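Workshop notebook, December, a bit after 2 in the afternoon

Back on the odds and ends today, and I'm glad of it after all that time on the Kurian shelving drawings. For anyone joining in partway, the job is to sort out how the Vornness boxes ought to be packed when what goes in them is the ordinary muddle of a living room. Anybody can fill a box with twelve matching tins. I'm much more interested in what happens with a soft toy, a charger and a plate, which is closer to what our own families will be putting in there come the holidays.

I moved everything over to the sofa for this round, partly for the light from the glass door (lovely at this time of day) and partly because the bench at Grurkgate is still covered in glue pots. A cushion is a slightly silly surface to pack on, I'll admit. Things lean on each other and slide into the dip, and you spend a fair while fishing about for whatever has gone to the bottom. Still, it's where people do this sort of thing at home, so I've decided to stay with it and grumble quietly.
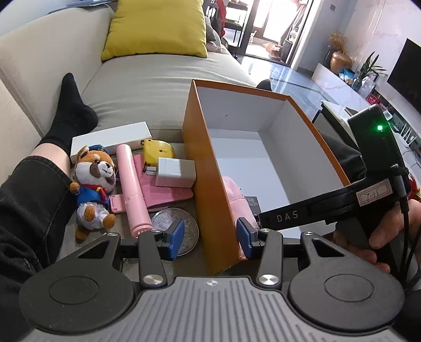
Orange and white box, still empty, with the raccoon-ish fellow in his blue cap and the rest of the pile beside it.

My order of packing, for what it's worth: folded pink fabric first as a bed, then the glittery plate flat on top, then the hard little things around the sides. The tape measure and the charger go at opposite ends so they don't knock together. The toy goes in last, sitting up, with his red scarf tucked in. I'd like to try him lying down too, but I have grown fond of him and it seems a bit rude.

The pink tube is my worry. It wants to lie corner to corner, and then it steals room from everything else. I've pencilled in 42 cm as the longest side for the next size up, and Ornlow can cut us a sample in that if we ask for at least 20, so I'll ring them before the holidays and see what colours they've got left.

To do: find the lid, write the packing order on a card for the inside flap, and give the cushion a good shake before anyone sits on it.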